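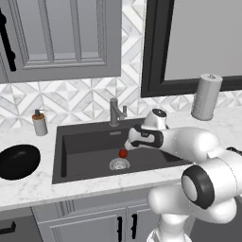
The Soltier counter-pressure filler has landed, and the first 55 of you who put your names on the list in February can stop emailing to ask whether it has landed. For everyone else, a short word on what it is. It fills a bottle from a keg while keeping the bottle under pressure, so the beer arrives with its fizz still in it and your socks stay dry. You'll want a clear run of bench to work on, and a hard, pale top like that white marble with the faint grey veining will show every drip you'd have missed on a darker one. Mine is brown laminate with a burn mark the shape of Tasmania, and I've been finding sticky patches on it for years.

We've been asked a lot about why anyone would bother when a length of tube jammed in a picnic tap costs next to nothing. Fair question. I used the tube method for a long time and defended it loudly at parties. If the bottle is going to be drunk that night, the tube is fine, and you should spend your money on hops. Where it falls over is the bottle that sits in a fridge for a month before a competition, picks up a bit of air on the way in and comes out tasting like the envelope it was entered with.

The Soltier has two valves and one trigger. One valve lets gas in, the other lets it out, and the trigger lets the beer through. Purge first, close the vent, bring the bottle up to keg pressure, then open the beer and crack the vent very slightly. Most of the skill is in that last bit. Open it too far and you've built a fountain. Our bench tester did this on the first bottle, the second bottle and, with some style, the fifth.

A few things we learned along the way:

Get everything cold. The keg, the lines, the bottles, the filler itself if you can fit it in the fridge beside the leftovers. Warm glass foams, and it will go on foaming while you fiddle with the valves and blame the manufacturer.

Keep the keg pressure low and leave it alone. People love to turn the regulator up when the fill seems slow. The fill is meant to be slow. A 500 mL bottle should give you time to think about what you've done with your weekend.

Cap on foam. When you pull the filler out, a little foam should rise to the lip. Put the cap on top of it and crimp. If no foam turns up, tap the side of the bottle with a spoon.

Don't use thin glass. We had a customer ask about some pretty swing-top bottles that came full of lemonade from a discount shop. They are vases. Put flowers in them. Use proper beer bottles that were made to hold pressure, check each one for chips, and wear eye protection even though you'll look like you're about to resurface the driveway.

The filler comes with a stopper for ordinary longnecks and stubbies. The wider Utico stopper, part number 3007, fits most growlers and is sold separately, which I know is annoying. We asked if it could go in the box and were told it couldn't. Soak both stoppers in warm water and cleaner after each session, but keep them out of the dishwasher, where they go hard and start to smell of last night's curry.

Price is $57 for the filler on its own. Gas line, beer line and clamps are extra, and we've put together a bag with the right lengths of each so you don't have to measure anything at the counter with your arms. If you already own a Lindholm filler from a few years back, the seals are a different size and won't swap over. We still have a small drawer of the Lindholm ones out the back and will keep selling them until the drawer is empty.

We'll be running the thing at the Ulthorpe shop on Wed 14 March from six in the evening, and you're welcome to bring a keg of your own to practise on. Please bring it already chilled and already carbonated. Last time we did one of these, two kegs came in straight from the boot of a hot car and the floor had to be mopped twice. Bottles, caps and towels are supplied. Parking is behind the tyre place, and the side door sticks, so lift as you push.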